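Two Halls, One Bag Limit: A Day at the Drurkoto Bead and Findings Fair

Every August I promise myself that I have enough beads, and every winter somebody announces a fair. Drurkoto is held in the old tram sheds on the river side of Graltberg, and in February 2019 I finally went, with a packed lunch, a cash limit and a list. I still have the list. It says "clasps."

The doors opened at ten, by which time the line had reached the bakery on the corner and people were trading opinions on parking. Admission was paid at a card table, and you got a wrist stamp in the shape of a fish. I never found out why a fish. It lasted through three showers.

There are two halls. The front one is for finished work, and you walk through it politely, saying things like "lovely drape" and doing sums about what you'd charge for the same necklace. The back one is for supplies, and manners are looser. By half past ten I had been elbowed at the seed bead racks by a woman in a hand-knit poncho who then apologized and recommended a better rack. I followed her advice and spent most of my clasp money on size 11s in a green I already own.

Faulkner had the longest stall, all hanks and strung strands sorted by color, with little scoops and those divided trays you can't buy just one of. Their Czech glass is good and they know it. I asked if the bronze finish would rub off against skin and was told, after a pause, "Eventually, everything does." I bought two strands anyway.

Flillex, across the aisle, sells thread and nothing else. You would think this would make for a quiet stall. It had the biggest crowd in the building, and a man was explaining conditioned nylon to a family who had plainly come in to get out of the rain.

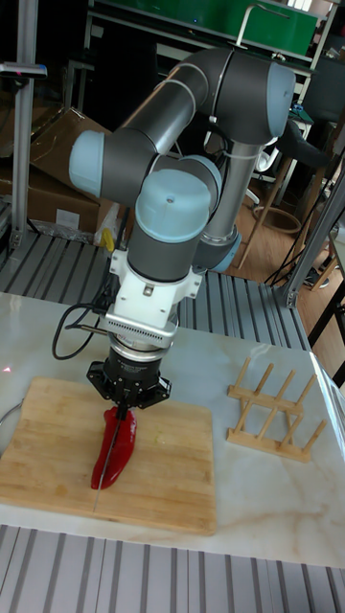
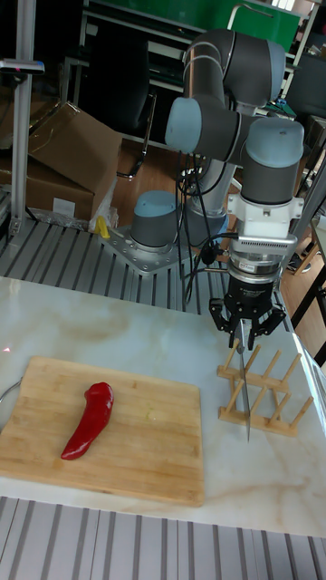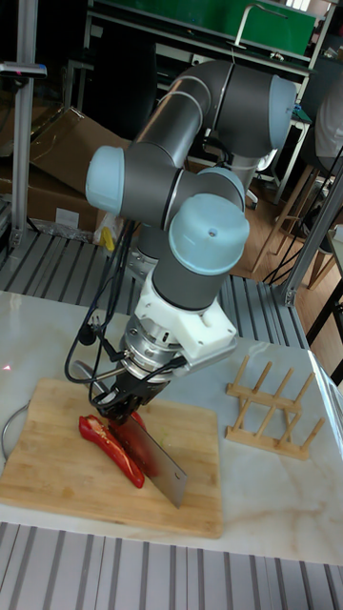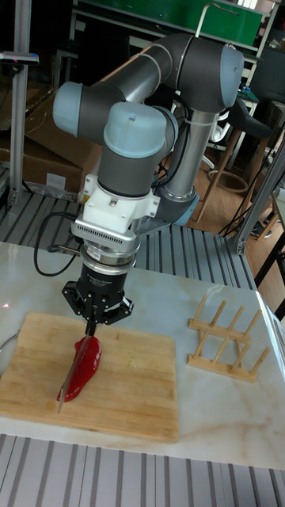 Upstairs, the afternoon workshop was polymer clay canes, taught by Kwan-ho Kwan, who has the calmest voice I have ever heard from a person holding a blade. I had signed up for the $40 session, which bought you a seat, a block each of six colors and the use of a pasta machine that had clearly never met pasta. For anyone who hasn't tried it, a cane is a log of clay with a pattern running all the way through, and the whole business stands or falls on the slicing. You want the blade straight up and down over the work, the way the knife is held in the second picture, point toward the table and all. Lean it even a little and your flower comes out wearing a hat. Mine wore several. Kwan's advice was to chill the cane first, turn it a little after every cut and stop talking. I managed the first.

The class ran over by half an hour, mostly on account of the oven, which had its own views on temperature. Kwan had brought a separate thermometer and trusted nothing else. We baked our slices on plain paper, and while they cooled we passed around a tin of rejects going back years — smudged roses, lopsided owls, one that was either a strawberry or a face. I liked these better than the good ones, and said so, and was allowed to keep the strawberry.

I came home with 18 usable slices, which I plan to make into earrings once I've worked out who would wear them. The edges need sanding. I've started with 400 grit under a running tap, then 800, and my fingertips have asked me to slow down.

Some practical notes if you're thinking of the next one. Bring small bills, as half the back hall doesn't take cards and the nearest machine charges a fee I resent to this day. The 41 bus stops right outside, but the last one leaves before the workshop finishes, so plan on the walk up to the station. The café does a decent lentil soup and runs out of it early. Workshop seats can be reserved by email, and the clay classes fill first. Wire-wrapping had places left all afternoon, which I put down to the chairs.

Oh, and clasps. There was a perfectly good clasp stall just inside the front door. I passed it on the way out, with bus fare left in my purse and both hands full.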